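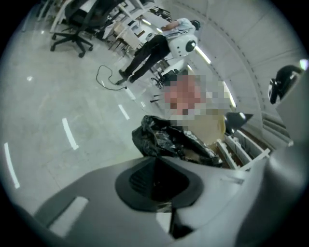 *A crumpled black plastic bag. Many bags like it are made from a plastic called polyethylene.*

# Where Does a Plastic Bag Come From?

Plastic bags are thin, light and strong. You can scrunch one into a ball and it will mostly open out again. To find out why, we have to start deep underground.

## From gas to beads

Most plastic bags begin as oil or natural gas. These formed over millions of years from the remains of tiny living things that sank to the bottom of ancient seas. Companies drill wells to bring the oil and gas up.

At a chemical plant, part of the oil or gas is heated until it breaks into smaller pieces. One of these pieces is a gas called ethylene. You can't see it, and it has only a faint, sweet smell.

Next, the ethylene is squeezed and mixed with a special helper called a catalyst. The tiny bits of ethylene join up, end to end, like paper clips in a chain. One chain can have thousands of links. The new material is called **polyethylene**. "Poly" means "many."

The polyethylene is cut into beads the size of a lentil. Bag factories buy the beads by the truckload.

## Blowing a giant bubble

Inside the bag factory, the beads are melted into a thick goo. The goo is pushed up through a ring-shaped gap, and air is blown into the middle. The plastic puffs up into a long, tall bubble. At the Cemwood factory in Burnberg, the bubble is as high as a house with 5 floors.

The bubble cools as it rises. Rollers at the top press it flat, and it becomes a long tube with two layers. A machine then seals the tube across with heat and cuts it. Each seal is the bottom of a bag. One large roll at Cemwood makes 2,113 bags.

## Why are some bags black?

Plain polyethylene is clear or milky white. To make a black bag, workers add beads that contain **carbon black**, a very fine powder a lot like soot. It takes only a little to color the whole batch. Black also hides other colors, so old plastic of many shades can be melted together and used again.

## Why do bags crinkle?

When you crumple a bag, the plastic bends into sharp folds. Each fold snaps from one shape to another and gives the air a little push. You hear that push as a click. Lots of clicks close together make a crinkle. Stiff, thin bags are noisier than soft ones.

## What happens afterward?

Polyethylene lasts a very long time. Sunlight can make it brittle and break it into small pieces, but the pieces are still plastic. Some stores collect clean, dry bags for recycling — ask before you drop yours in.

**Stay safe:** never put a plastic bag over your head or face, and keep bags away from babies and pets.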